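Vidoncombe cell, two-arm table
Software release check before policy runs – checklist with comments
Release under check: Enham 4 (planner and controller), Ovow perception node, Sotomayor logging tools
Date of check: 23rd March

How to use this list
Every item gets one of three marks: OK, OPEN or FAIL. An OPEN item may go forward to slow runs only. A FAIL item stops the release until it is corrected and the whole section is repeated. Comments are written for the next inspector, so please write what you saw and which file you looked at. "Works fine" is not a comment.

Section A – Startup and versions

A1. Controller, planner and perception node report the same release tag.
Mark: OK
Comment: The tag is printed in the first line of each log. In the previous release the perception node printed its tag only in debug mode, and this has been changed as requested.

A2. Calibration files loaded are the ones from the last calibration, for both arms and all cameras.
Mark: OPEN
Comment: The files are correct, but the loader does not complain if one is missing. I renamed the file of the left arm and the system started with default values and one yellow warning. A missing calibration must be an error. Ticket written for Enham.

A3. Configuration is read-only during a run.
Mark: OK
Comment: I tried to change the speed limit from a second terminal while the arms were enabled. The change was refused with a clear message.

A4. Clock difference between the control computer and the perception computer is below 4 ms.
Mark: OK
Comment: Measured at start and again after 50 runs. It did not grow.

Section B – Stop functions and limits

B1. Software stop halts both arms, also when the command comes from only one side.
Mark: OK
Comment: Tested from the operator console and from the script. Both arms hold position and the grippers keep their last command. I want to remind that the software stop does not replace the hardware stop. The hardware stop has its own list and is not covered in this document.

B2. Loss of heartbeat stops motion.
Mark: OK
Comment: The limit is set to 100 ms. I closed the heartbeat process by hand in the middle of a slow motion. The stop is written in the log with the correct reason.

B3. After a stop, the planner does not continue the old trajectory.
Mark: FAIL at first check, OK after correction
Comment: At first check the planner kept the remaining waypoints in the queue and sent them again when the arms were enabled. The arm moved only a little, but the operator did not ask for it. In the corrected build the queue is cleared at every stop and a new plan must be requested. I repeated all of Section B after this, as the rule says.

B4. Speed limit is applied in the controller and also in the planner.
Mark: OK
Comment: A plan with too high speed was sent directly to the controller, without the planner. It was rejected.

B5. Gripper force limit is active when the gripper closes on a rigid object.
Mark: OK
Comment: Please note that the limit is read once at startup. If you change the gripper fingers and the profile with them, restart the controller.

Section C – Workspace model and collision checking

C1. The collision model of the table includes the raised border and both arm mounts.
Mark: OK
Comment: The border was missing in the earlier model. It is included now with a margin on all sides.

C2. Both arms are checked against each other, and not only against the table.
Mark: OK
Comment: I gave both arms a goal on the same spot. The planner refused the second goal. The message says "no path", and it would be more useful if it said "other arm".

C3. Objects which are not part of the task are in the model as obstacles.
Mark: OPEN
Comment: For this layout the plants are obstacles and the dish rack is a task object. The flowering plant is the difficult one. The left gripper comes to rest just beside it, fingers open, and the model has the plant as a simple cylinder. Leaves do not fit in a cylinder very well. I ask for a larger margin or a mesh. The low succulent pot by the table edge is easier, because it is small and compact. 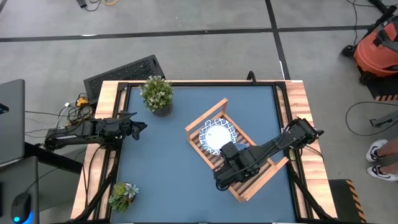 C4. The rack pose is taken from perception and not from a fixed value.
Mark: OK
Comment: We put the rack at an angle on purpose. With a fixed value the planner would aim at the wrong slats. The pose in the viewer followed the real rack after each change.

C5. Operator standing area is outside the reach given in the configuration.
Mark: OK
Comment: The reach value in the file is for the arm with the gripper. Please do not use the value from the arm data sheet, it is without gripper. Keep feet behind the table edge and cables away from the place where you stand.

C6. The workspace limits are shown in the viewer.
Mark: OK
Comment: They are shown, but the line is thin and gray and difficult to see on a small screen. This is a wish and not a finding.

Section D – Perception

D1. The perception node gives a confidence value with each object pose, and the planner uses it.
Mark: OK
Comment: Below the threshold the planner asks for a new look and waits. It does not guess. I covered one camera with my hand to test this.

D2. Thin objects seen from the side are reported as uncertain if the pose is not stable.
Mark: OPEN
Comment: A plate standing in the rack is good from above and poor from the side, and when the arm is over the rack it covers part of the plate. In 147 logged frames of such a case the node changed the plate angle several times without lowering the confidence. The node should compare with the frames before. Ticket written for Ovow.

D3. Stacked objects are separated, and the top object is the only one offered for grasping.
Mark: OK, with remark
Comment: Three bowls of different color are a comfortable case. The red one is on top and the segmentation gives it alone. The teal one in the middle shows only as a thin band from the side camera, and here the node reports "partly hidden" and does not offer a grasp, as it should. My remark is that stacks with the same color must also be tested before July. For the patterned plates, the blue and white edges are layered closely and the node sometimes joins two plates into one. The planner treats the joined plates as an obstacle, so for safety it is acceptable.

D4. A large object close to the camera does not remove the objects behind it from the model.
Mark: OPEN
Comment: This one I consider the most important of Section D. The blue bowl takes a big part of the side camera view and the plant behind it is seen only above the rim. Using this camera alone, the plant becomes a small green patch with no pot. The head camera must fill the missing part. If the head camera is lost, the software should keep the last known plant position as an obstacle, and at this moment it deletes it after a timeout. 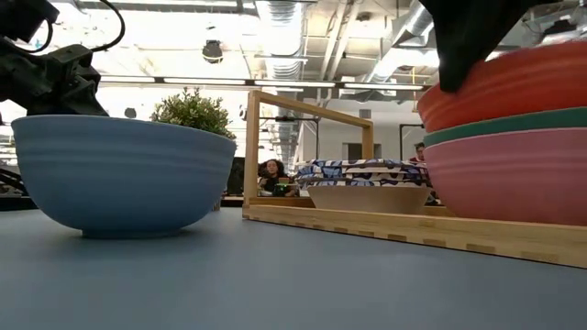 Item D4, side camera: blue bowl with the plant behind it, rack and stacked bowls to the right.

D5. People in the background are not taken as part of the workspace, and a person who comes inside the limit is detected.
Mark: OK for the first part, OPEN for the second
Comment: People sitting in the room behind the table do not produce false objects. For the second part we have a test only with a standing person. A hand coming in low over the table edge should be added to the test set. Until then nobody reaches over the table with the arms enabled, and the operator says this aloud before each series.

D6. Bright ceiling light does not disturb the color segmentation.
Mark: OK
Comment: The side camera sees the row of ceiling lights directly. Exposure is fixed in the configuration and should stay fixed. Somebody had set it to automatic in an old profile – I removed this profile from the list.

Section E – Logging and replay

E1. Each stop is logged with time, source and joint positions.
Mark: OK
Comment: Format is the same for both arms now.

E2. A run can be replayed in simulation from the log alone.
Mark: OPEN
Comment: Replay works with Sotomayor tools if the object poses are in the log. When the planner asks for a new look (see D1), the old pose is overwritten and the replay shows the wrong rack angle for a short time. Both poses must be kept.

E3. Disk full does not stop the controller.
Mark: OK
Comment: Logging stops, the controller finishes the motion and then refuses a new one. The message on the console is clear.

Result
Released for slow runs at the Vidoncombe cell only. Full speed is not released. Open items: A2, C3, D2, D4, D5 (second part), E2.
The items D4 and A2 must be closed first. After correction of D4, please repeat Section C together with Section D – the obstacle list is shared between them and a change in one can break the other.
The next inspector starts from a clean checkout and attaches the console output of Section B to this list.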